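Heriberto Betancur
April 3, 2022

1/ My aunt left me 15 boxes of kitchen stuff in March, and everyone I know has turned into an antiques expert. So this is a thread about "hand glazed" and "vintage" and what sellers want you to think those words mean. I have doubts about nearly all of it.

2/ Start with "hand glazed." A person dipping a factory-made bowl in a bucket is hand glazing. So is a person who spent two weeks on one plate. The word covers both and the price tag always assumes the second one.

3/ Went to the Hodero market to ask around. First stall had a tureen at $2,067. I asked how old it was. "Very old." I asked where it was made. "Europe." I asked how he knew. He told me he'd been doing this a long time.

4/ I'm not saying he's lying. He may well be right. But he couldn't point at one thing on that tureen that made it worth more than my car's last repair, and he was a little annoyed that I wanted him to.

5/ Then there's the wear argument. Sellers love wear. Chips are "character," stains are "honest age," and a rubbed spot means somebody's grandmother loved it. Funny how a crack in something you bring in to sell is just a crack.

6/ Wear can be put on. Sandpaper on the high spots, strong tea in the fine cracks, a week in a bucket of something brown. Xinyi Fu used to do theater props and she told me she could age a plate in an afternoon well enough to fool anybody standing three feet away.

7/ So when a listing says "note the beautiful patina," I do note it. Then I ask for the underside. A lot of people stop answering at that point.

8/ What I look for on a raised border: is the glaze thinner on the high parts? Glaze tends to run off ridges and pool in the low spots while it's being fired, so light ridges by themselves tell you very little about age. Could be use, could be the kiln, could be last year. Green bowls with scrolls all around the rim are the ones I keep getting sent.

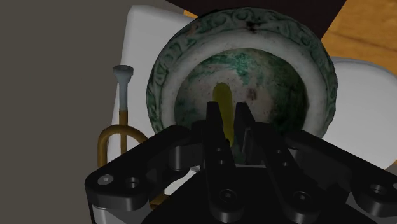 9/ Stains. I get told stains prove age. They prove something got into the surface. Could be 80 years of soup, could be one bad weekend with beets. If the seller goes straight from "stained" to "19th century," ask what happened to the steps in between.

10/ Specks in the glaze, same deal. Cheap clay has specks. Expensive clay has specks put in on purpose so that it looks like cheap clay. I've seen a modern dinner set sold on its specks.

11/ Now the marks. People treat a stamp on the bottom as the end of the discussion. Stamps get copied all the time, and plenty of old everyday pottery never had one. A stamp is a reason to go look something up. It isn't a birth certificate.

12/ Certificates! I was offered one at a shop called Gistiseck. Nice paper, gold seal. It was signed by the shop. I asked who else had looked at the piece and the answer was that the certificate was the proof that it had been looked at.

13/ I paid for one appraisal, to be fair to the trade. Henrique Marinho looked at my aunt's big platter and put it at $1,686 "for insurance purposes." I asked what he'd give me for it today. He laughed. I asked again and he said he wasn't really buying platters right now.

14/ Which is the part I'd like people to hear before they start insuring things. An insurance figure is what it might cost to replace something at a store. It has very little to do with what anyone will hand you in cash.

15/ Somebody's going to bring up the online price guides. I checked. Most of them list asking prices. I can ask for a million dollars for my coffee mug and now that's a listing too. Look for sold prices or don't bother.

16/ Aiguo Cheng replied to my last thread to say I'm too hard on dealers and that the good ones will tell you when they don't know. Fair point, and I did meet one - the woman at the far end of Hodero said "no idea, I just like it, twelve bucks." I bought it.

17/ Questions I ask now: What do you know for sure? Who told you the rest? Has it been repaired? Can I see the bottom in daylight? Can I bring it back?

18/ That last one does more work than all the others. Watch how fast "guaranteed antique" turns into "all sales final."

19/ And please stop asking if old green glaze is safe to eat off. I don't know and neither does the guy selling it. Some old glazes have lead in them. You can't tell by looking. Get it tested or keep your keys in it.

20/ Most of the boxes are going to my cousins, who want to use the stuff for dinner and haven't asked what any of it is worth. I'm keeping the platter. Will post if Henrique ever starts buying again - I'm not holding my breath.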